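Mackenzie Zacharias
April

Been asked a few times how we went about ordering the printed tote bags for the Vustow walking weekend, so I'm putting it all in one thread.

We needed a plain cotton bag with long handles, one colour print on one side. The bag had to hold a flask, a waterproof and a packed lunch. I ruled out anything with a zip early on as it nearly doubled the price.

I got prices from two suppliers, Flirnent and Muvton. Flirnent were cheaper per bag but charged a set-up fee for the print. Muvton had no set-up fee but wanted a bigger minimum order. On our numbers Flirnent came out lower.

Final order was 1,244 bags. The quote for 2,069 was a better unit price, but we had nowhere dry to keep the extra ones and the design has the year on it.

Samples are worth paying for. We had 6 sent out in different weights of cotton. The lightest one was see-through when held up to a window and the handles stretched with two full water bottles in it.

Sylvie Carrier did the artwork. Her first version had thin lines on the map and the printer sent it back, so she made them thicker and took out the smaller footpaths. Send the file as a vector if you can. Ours went as a JPEG the first time and that cost us a few days.

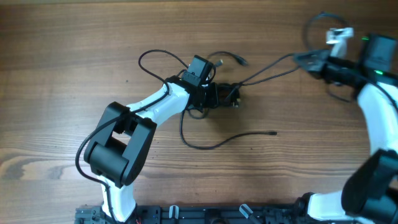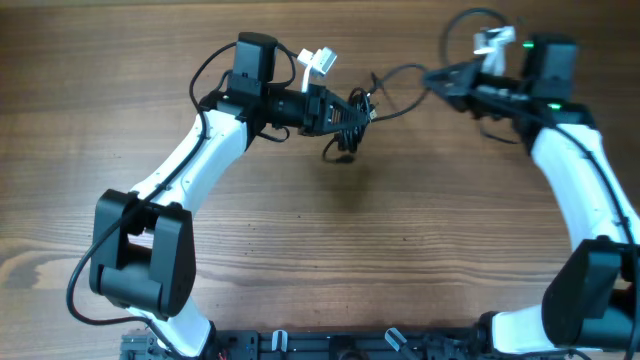 Question I've had most: can you wash them?
Cold wash, inside out, and hang them up to dry. I put one through at 60 and it shrank enough that a lunch box wouldn't go in flat.

Delivery was about six weeks from signing off the proof. They came on a pallet, and the driver only takes it to the kerb. Liette Turcotte and I carried the boxes in. Ask for a tail lift when you book, and ask how many bags are in each box, or you'll be opening them all to share them out.

Check the first box before you sign. A few of ours had the print sitting too low. Valeriano Lorente at Flirnent asked for photos and credited those without any fuss.

If I did it again I'd go for the natural colour over the navy. The navy shows every bit of fluff and the white ink needed a second pass, which was charged as an extra.

Jade Fehr has the spares if anyone local wants one. Navy only, long handles.

38 shares · 17 comments

Back to top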